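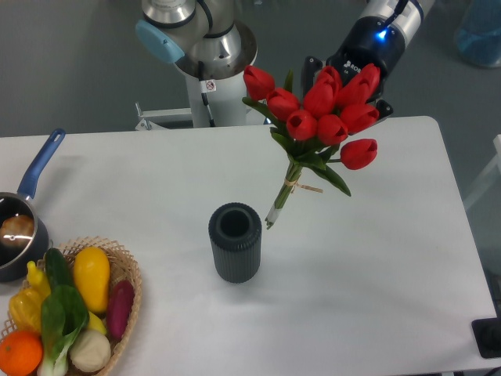
Photo: Sarbridge Household Journal

Artificial Tulips for the Spring Table

With the approach of spring, this journal has again reviewed its table arrangements. Artificial tulips were selected for the season. They were ordered from Grosari at a cost of 40 dollars, and the vase, a dark gray model with vertical ribs, was obtained from Hägglund.

Readers are advised to keep the stems gathered with twine until the vase has been set in its final position. The leaves should be separated by hand and turned outward, so that green shows between the blooms. 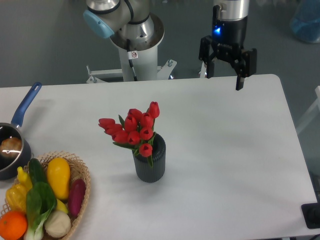 It is recommended that a few blooms be allowed to lean to one side. A bouquet of closed red tulips can look stiff when every head stands at the same height. The stems should be dusted every 2 weeks with a dry cloth.

A white surface suits the dark vase well. The table used by this journal measures 122 centimeters in length and leaves sufficient space for serving.
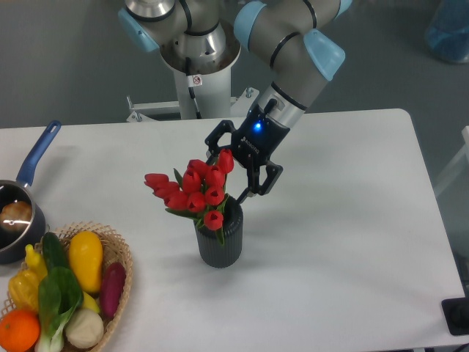
Red artificial tulips in a ribbed vase, with a basket of artificial produce and a blue-handled saucepan.

Correspondence regarding the Bostura linen order will be answered in April.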